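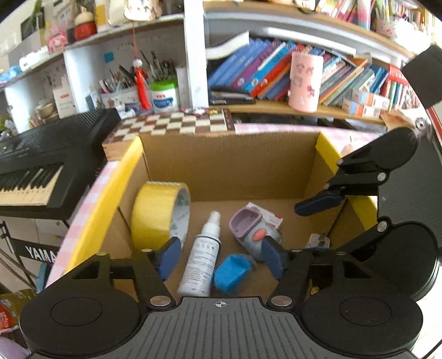 Was in die Kiste kommt

Unnur Ladefoged hatte die Regeln auf die Rückseite eines Kassenbons geschrieben, und Bram Visser hielt sich daran, weil er an diesem Abend der Gast war. Regel eins: Kein Glas. Regel zwei: Das Klebeband liegt immer in der Kiste, auch wenn man es gerade braucht. Die dritte Regel war unleserlich, und Unnur bestand darauf, dass sie die wichtigste sei.

"Du greifst zu schnell", sagte sie.

"Ich greife wie ein Mensch."

"Eben. Aoki soll es hinterher auch können."

Aoki stand seit März im Flur unter einer Wolldecke und konnte bisher eine Sache, nämlich umkippen. Der Arm war aus Teilen gebaut, die Unnur bei Geltier bestellt hatte, in drei Lieferungen, von denen die zweite aus Schrauben für ein völlig anderes Gerät bestand. Damit er etwas lernte, musste man es ihm vormachen, mit zwei Handgreifern, schwarz, mit blauen Gummikuppen an den Fingern. Man fuhr damit in einen Karton, nahm etwas heraus, legte es wieder hinein. 4.000 Mal, hatte Unnur ausgerechnet. Bram hatte gelacht und dann gesehen, dass sie einen Schichtplan gemacht hatte.

Er nahm den Schwamm. Der Schwamm war dankbar, der Schwamm ließ alles mit sich machen. Die Sprühflasche dagegen hatte ihren eigenen Schwerpunkt und teilte ihn nicht mit. Er hob sie an, sie drehte sich zwischen den Kuppen, sah ihn mit der Düse an und fiel auf das Spielzeug mit dem orangefarbenen Knopf.

"Zählt das?", fragte Bram.

"Fehler zählen doppelt."

"Dann bin ich heute sehr fleißig."

Gegen halb elf waren sie bei 122. Bram tat der Daumen weh, ein Schmerz, für den er keinen Arzt wusste. Er schlug vor, zwischendurch etwas auf dem Keyboard zu spielen, mit den Greifern, gewissermaßen als Fortbildung. Unnur sagte, beim letzten Mal habe Gregor Pringle aus dem Erdgeschoss geklopft, und zwar im Takt, was sie ihm bis heute übel nehme. Dann eben Schach, sagte Bram. Sie schob ihm den Karton wieder hin.

"Was macht er eigentlich, wenn er fertig ist?", fragte er.

"Aufräumen."

Bram betrachtete das Regal, die Stifte, die Bücher, das aufgeschlagene, das quer über den anderen lag, und schließlich Unnur, die seit fast 1.000 Stunden an einem Gerät arbeitete, das einen Schwamm in einen Karton legen sollte.

"Das hätten wir im Februar zu zweit erledigt", sagte er. "An einem Nachmittag."

"Du bist im Februar nicht gekommen."

Dagegen ließ sich wenig sagen. Er setzte die Greifer wieder an, links am Klebeband, rechts am Spielzeug, und diesmal hob er langsam, so langsam, dass selbst Unnur ungeduldig wurde. Das Band kam hoch, schwankte und blieb oben. Im Flur rutschte die Wolldecke von Aoki herunter.

"Er guckt zu", sagte Bram.

"Weiter", sagte Unnur und machte einen Strich auf den Kassenbon, genau über die dritte Regel.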